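Ticket: fish finder loses depth reading above trolling speed
Product: Cirow 75 sounder, transom transducer
Status: open, waiting on customer
Opened by: Ilse Hagedorn

Message 1 — Ilse

Hello, I fitted one of your 75s to my little boat in August and I've been fighting with it ever since. At anchor it's lovely. I can see the bottom, I can see the weed, I can see the perch laughing at me. The minute I open the throttle and head for the far end of the lake the depth goes to two dashes and stays there until I slow right down again. It did pick up once at speed but told me I was in 210 feet of water, and the lake is 16 at the deepest bit!

I've tried a full reset, auto and manual range, and switching off the fish symbols (which I can't stand anyway). Software is whatever it came with. The boat is a Lokonska with a small petrol outboard and the transducer is on the left of the transom as you look forward.

Reply — Vusumuzi Gumede, support

Hi Ilse, thanks for all that, it saves me asking half of it. If it reads well when you're still, I'd look at the transducer before the head unit. My bet is bubbles running under it once the boat is moving. Could you work through these and tell me where you get to?

Step 1. Check the plug at the back of the head unit. Pull it out, look for green on the pins, push it back in until the collar clicks.

Step 2. Bring the head unit indoors and run it on the bench in demo mode for a good while. Wiggle the power lead. If the screen never flickers or restarts, we can leave the unit alone.

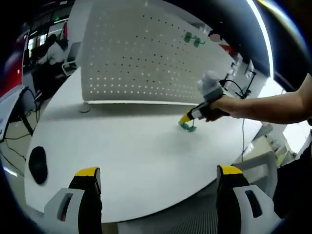
Step 3. Look along the hull in front of the transducer. Any rivet, strake or water intake ahead of it will throw bubbles straight over the face. Move it sideways if so.

Step 4. Set the height so the face sits just below the bottom of the hull, with the back edge tipped down a touch. Try a run, then adjust a little at a time.

Message 2 — Ilse

Right, steps 1 and 2 done. Pins are clean and demo mode ran all through supper without a hiccup, wiggling included. Step 3 might be the one — there's a row of rivets dead ahead of the bracket, and I never gave them a thought when I was drilling. Before I make more holes in my boat, will the Kuhlmann bracket take your transducer? A chap at the slipway has a spare.

Reply — Vusumuzi

It will, but you need the longer bolt. Clamp a bit of board to the transom and fix the bracket to that first, so you can shift it about without drilling. Seal the old holes before she goes back in the water, please!

Message 3 — Ilse

Board is cut. Too windy to go out today, will report back.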